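Hamburger assembly

Hamburger assembly is the order and manner in which the parts of a hamburger are put together, and people have surprisingly warm feelings about it. In most kitchens the bottom bun goes down first, followed by the patty, the cheese if there is any, and then the vegetables and the top bun, though almost every family has its own way.

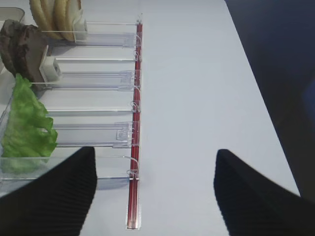 Cooks have long disagreed about where the lettuce belongs. The food writer Elfriede Reinholz held that a leaf under the patty keeps the juices out of the bread, and she gave the matter a whole chapter in her book Senavik, which ran to 128 pages and is still passed around by people who care about such things.
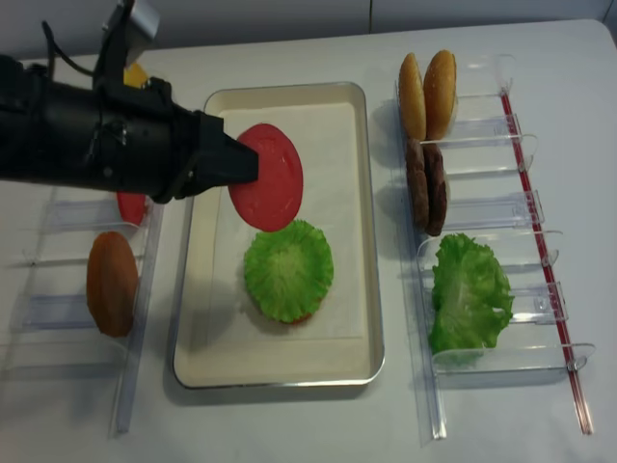

Others, among them Felista Owino, prefer the lettuce on top, where it stays crisp a little longer. In a reader survey run by the magazine Plodineo one December, 1,758 of 3,360 people who answered put it above the meat.
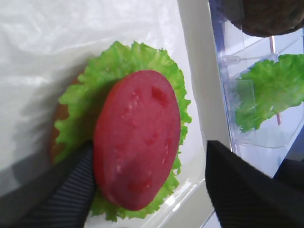
Tomato on lettuce over a bun base.

Tomato is usually cut across the core, fairly thick, and salted just before it goes on. Many home cooks like to pat the slices with a towel first (a good habit with very ripe summer tomatoes, which can soak a soft bun in minutes). 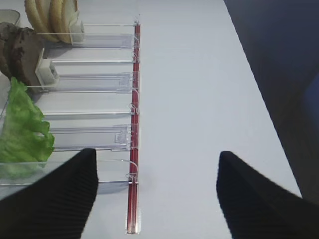 Buns are commonly toasted on the cut side, with butter or dry. Sauces go on the toasted face, and pickles and onions wherever the cook pleases.

See also: Cheeseburger, Club sandwich, Patty melt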